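Skedero (gripper kit)

Skedero is a two-fingered gripper kit for small robot arms, sold by the firm Trolton together with a simulation package. 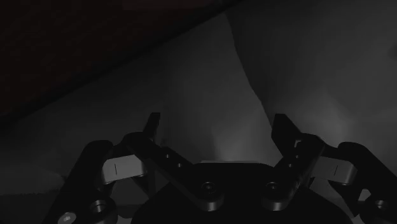

Can the kit be used before the hardware arrives?
The simulation package works alone, so a buyer can prepare and test a program with only a computer and add the real gripper later.

Overview
The kit is made for workshops, technical schools and small factories which already have an arm but no gripping tool. It consists of the gripper, a mounting plate, one cable, a control box and a license for the simulation package, which has the name Bonsu. The gripper and Bonsu are also sold separately, but the price of the two parts is then higher than the price of the kit.

History
The first design was drawn by Emanuel Barbu and Lucian Ilie, who before had worked on packing machines. They wanted a gripper that could be repaired by the owner with common tools. An early version had one motor for each finger. It was heavy, and the fingers did not always close at the same moment, so the second version went back to a single motor and a linkage on each side. Bonsu was at first an internal tool for checking this linkage. Brândușa Tudose rewrote it for customers, and the complete kit went on sale on 6/10/23.

Mechanical design
The body of the gripper is black and wide, and it carries an inner link on each side, fixed by a round screw at the pivot. Gray blocks connect the links with the upper part of the mechanism, and thick outer arms run down along the sides. Trolton sells the links and the screws as spare parts -- the motor must be sent back to the factory.

The maximum opening between the fingertips is 160 mm. The fingertips can be exchanged, and the owner may also make his own, as the drawings are delivered with the kit. The force is set in 30 steps from the control box or from the program.

Simulation package
Bonsu contains a model of the gripper, several models of arms and a simple editor for surfaces and lights. The user can place the virtual camera at any point, also close to the palm and looking out between the fingers. Programs written in Bonsu are sent to the control box without changes. Soft objects such as bags and cloth are not supported, and the manual advises to test these with the real gripper at low force.

The license is valid for six computers. Schools can ask for a larger one, which covers 20 computers in the same building.

Use
The training center in Groritport was among the first buyers. Its teacher Faraji Mugo uses Bonsu in the first part of the course and gives the students access to the real gripper after they have passed a safety test. The center has published its exercises, and Trolton now includes them in the package.

Reception
In a review for a workshop magazine, Darius Costache praised the spare parts service and the clear drawings. He was less content with the manual, where the chapter on cable connection was in his opinion too short, and with the dark standard lighting in Bonsu -- he changed it before each session. A new edition of the manual came out in September with a longer chapter on cables. The standard lighting stayed the same, but the user can now save his own settings.

See also
Parallel gripper
Robot simulation
Tool changer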